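Subject: Re: [sokholm-bread] Rye starter gone sour, flour order
From: Rhiannon Nicholas
2 min read

Troels Hauksdóttir wrote:
> My rye starter smells like nail polish remover this week and the
> loaves are flat. Should I throw it out and beg a new one from
> somebody? Also, is the Collet mill order still open?

Don't throw it out, Troels! That smell is just a hungry starter. Mine did the same thing in February and it came back stronger than ever – I baked the best loaf of the winter with it. Take 25 grams of the old stuff, feed it 80 grams of rye and the same of water, and leave it on the counter overnight. Do that three times and smell it again.

The order is open until the end of the month, and I'm so glad you asked, as we are up to 183 kilos already (a record for us). The coarse rye from Collet is lovely this year, nutty and a bit sweet. I've been using 600 grams of it per loaf and can't stop eating the crusts.
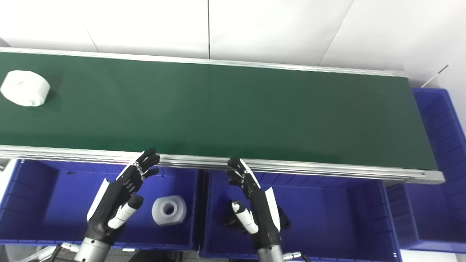 Can you use the coarse rye for feeding too? It works fine, but it drinks more water than the fine kind, so add a spoonful extra.

If you want some, write me with the amount and whether you'll pick up at Treda or at my place. Evenings after seven are best. And do tell us how the starter gets on!

Rhiannon

Recent threads
Seeded crackers, second try
Where to find Griltero loaf pans
Oven stones: thick or thin?
Treda pickup times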